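About Promwood

Promwood makes replacement parts for household water fittings: cartridges, aerators, valve seats, spout gaskets and the small hardware that holds them in place. The company was founded in 2000 by Sirkka Hyvönen and Kauko Niskanen, who had worked together in the test department of a boiler manufacturer. It now employs 40 people at one site, which houses machining, molding, inspection and the warehouse.

We use cookies to keep this site working and to measure traffic. By continuing to browse you accept our cookie policy. Accept | Settings

What we make

The catalog is organized by function. Flow control covers ceramic disc cartridges and compression stems. Flow shaping covers aerators and laminar inserts. Sealing covers O-rings, flat washers and molded gaskets in EPDM and silicone. Each part is listed by its measured dimensions first and by the fittings it suits second. Many fittings still in service carry no legible maker's mark, and a customer with a caliper can find the right part without one.

The Bodari line consists of ceramic disc cartridges for single-lever faucets. The Kadex line consists of aerators and inserts, supplied in standard and recessed threads. Parts outside these two lines are sold under catalog number only.

Materials and testing

Brass components are turned from low-lead bar stock. Incoming bar is sampled by lot and checked for composition before release to the machine shop. Ceramic discs are bought in lapped and paired; pairs are not separated at any stage of assembly.

Every Bodari cartridge is pressure tested with air, then a sample from each lot is tested with water for 24 hours at rated pressure. A lot with a single failed sample is held and inspected in full. Test records are kept by lot number and are available on request. The lot number is laser marked on the cartridge body, below the stem.

Endurance rigs run in a separate room. There are eight, each driving one cartridge between closed and full flow at hot and cold supply temperatures in alternation. Results from these rigs decide grease selection and disc finish, and have twice led to a change in the stem seal — the current version is the third.

Flow at the spout

Aerators are the smallest part of our turnover and the largest part of our correspondence. A standard aerator mixes air into the water and gives a soft, white stream. A laminar insert adds no air and gives a clear one. Laminar inserts splash less into narrow openings and are preferred where vessels are filled at the basin. Flow rate is set by the regulator behind the insert and is not affected by the choice between the two.
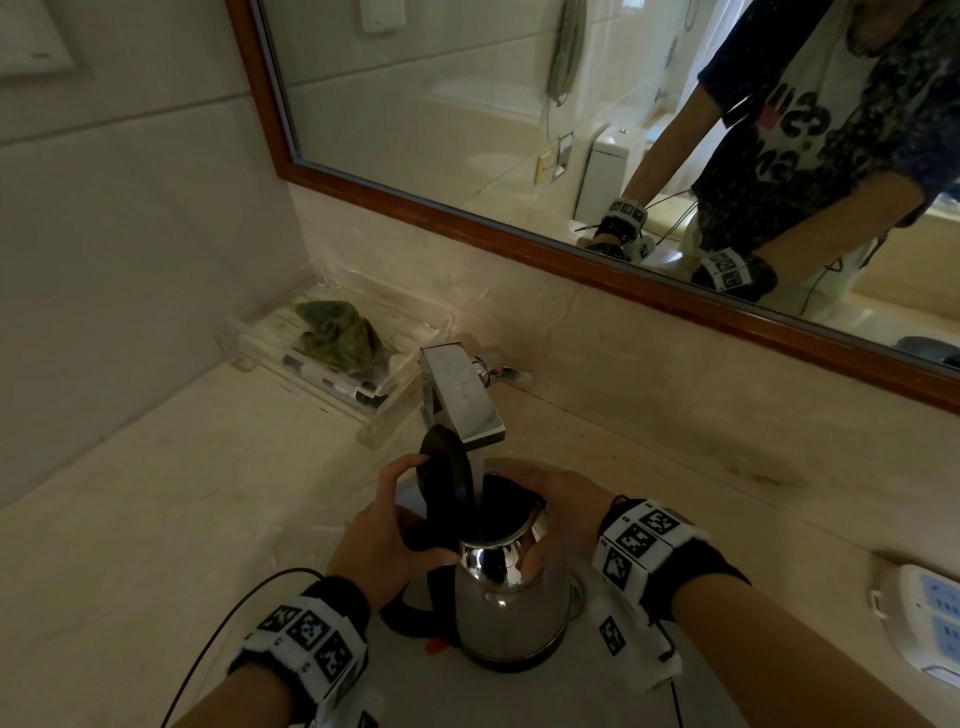
Theda Steinbach wrote to us in August that the laminar insert had cured the splashing at her bathroom basin but that the flow was too low for filling anything larger than a cup, and asked whether the regulator could be left out. It can be exchanged for a higher rate. Leaving it out is not recommended, as the insert is then exposed to full line pressure and may deform.

Ordering and technical questions

Orders are taken from plumbing wholesalers and from private customers on the same terms, with no minimum quantity. Technical questions go to Oona Lindqvist, orders and returns to Sointu Pesonen. Please include the catalog number or the outside diameter, overall length and thread of the old part. Drawings are available for all current cartridges — state the lot number if the part is one of ours.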